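Spent Wednesday on junction boxes, so a few notes while I remember them. Small grey plastic ones, a screw at each corner of the lid, a connector block inside.

I've got a couple of tables pushed together for this. It gives you the space, but there's a seam down the join and small screws find it. Work on one side of it if you can. 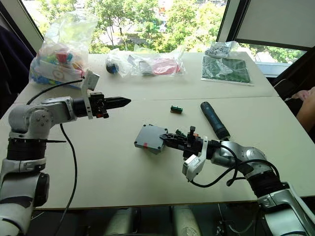 The parts come in clear bags and I leave them bagged at the back until I want them. Last time I tipped everything out at the start and spent the first part of the afternoon sorting screws by length.

Someone asked about drivers. I use a cordless one for lids. Set the clutch low. These are screws into plastic, and once the thread has gone you're looking for a new box.
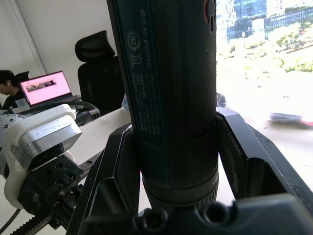 Start each screw by hand, two turns, then pick up the driver. Go corner to opposite corner or the lid sits skew. I did five the other way round in December and had to redo all of them.

Order I do it in: lid off, check the inside for bits of moulding, connector in, lid on, screws. Put the lid down flat next to its own box. The Flumex lids all look the same but they don't all fit the same. 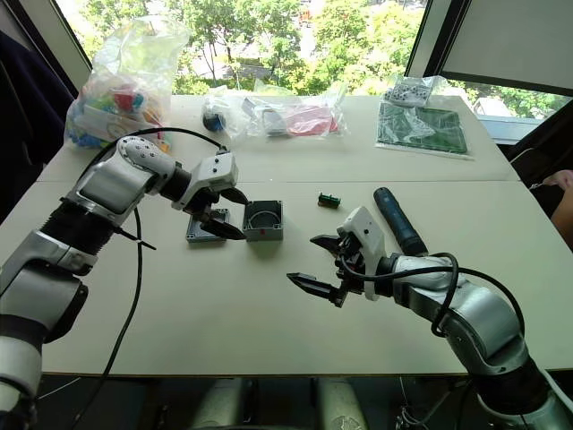 Lid off, connector still to go in.

If the connector won't seat, take it out and look at the bottom of the box before you push harder. It's usually a stray bit of plastic.

Had a reply asking if the Jangate boxes are any better. The lids are a tighter fit, which I like, but they cost more and I've got some 100 of the others to get through first.
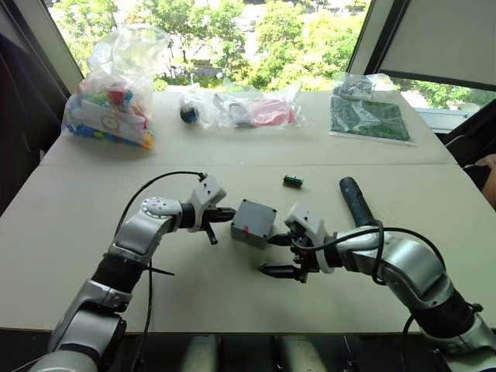
Checking a lid before the screws go in takes a few seconds. Get your eye down level with the table and look along the rim. When the lid is sitting a bit proud, press all four corners and look again. Don't use the screws to pull it down. I've cracked two that way.

More when I start the bigger ones.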